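Clunari Wing and Tail Cover Set for Light Airplanes

Covers for high-wing, tailwheel airplanes parked outside

Clunari covers are sewn by Navickas, a small workshop that makes textile goods for airfields and flying clubs. The set protects the upper side of the wings and the horizontal tail against frost, sun, dust and birds. It is made for the owner who has no hangar, or who waits for one already a long time.

What is in the set

Left and right wing cover
Left and right tail cover
Straps with plastic buckles (no metal part touches the paint)
One carry bag, which also fits behind the rear seat in most two-seat airplanes
Printed fitting sheet

The complete set in the bag weighs 9 kg. One person can put it on in about 13 minutes when there is no wind. With wind we recommend two persons, and to begin always from the wing which is on the windy side.

Fabric

The outside is a tightly woven polyester with a water-resistant coating. The inside is a soft brushed layer. The fabric lets moisture out, so the wing can dry under the cover. Please do not put the covers over sand or dried mud, because then the soft layer will rub it into the paint.

Standard color is light gray. Orange is possible on request and is easier to find in snow. The price is the same.

Spoiler strips

Each wing cover has 8 foam strips sewn across the top. They disturb the air flow, so that the parked airplane makes less lift in a strong wind. The strips do not replace tie-downs. Always tie the airplane first and put the covers after.

Which size do I need?

Laleck: for wings with square tips
Mundar: for wings with rounded tips, and for most older fabric airplanes

If your airplane has vortex generators, a landing light in the wing edge or a non-standard fuel cap, write it in the order form. Halyna Polishchuk checks every order before cutting and will send you an e-mail if some measurement looks strange to her. This happens quite often with homebuilt airplanes, so please measure both wings.

Before the flight

Remove all covers and all straps, and count the straps back into the bag. The tail covers are low and gray, and they are easy to forget in the early morning. For this reason every tail cover has a long red ribbon. Leave it hanging so that it can be seen from the cockpit door.
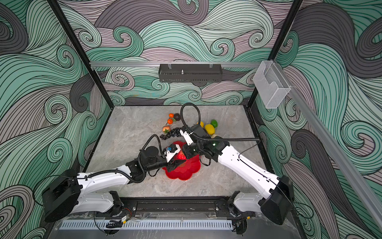

Washing and storage

Wash by hand with cold water and mild soap. Do not use fabric softener, as it damages the coating. Dry the covers completely before you fold them. Small holes can be closed with normal tent repair tape.

Delivery and return

Sets in standard size are usually sent from stock. Sets with changes are sewn to order, and from July the waiting time is longer. Unused standard sets can be returned within 30 days. Sets with changes can not be returned, but we will correct the fit if the mistake is ours.

Questions about fitting: ask for Sigita Lepik, and please have your airplane model and year ready.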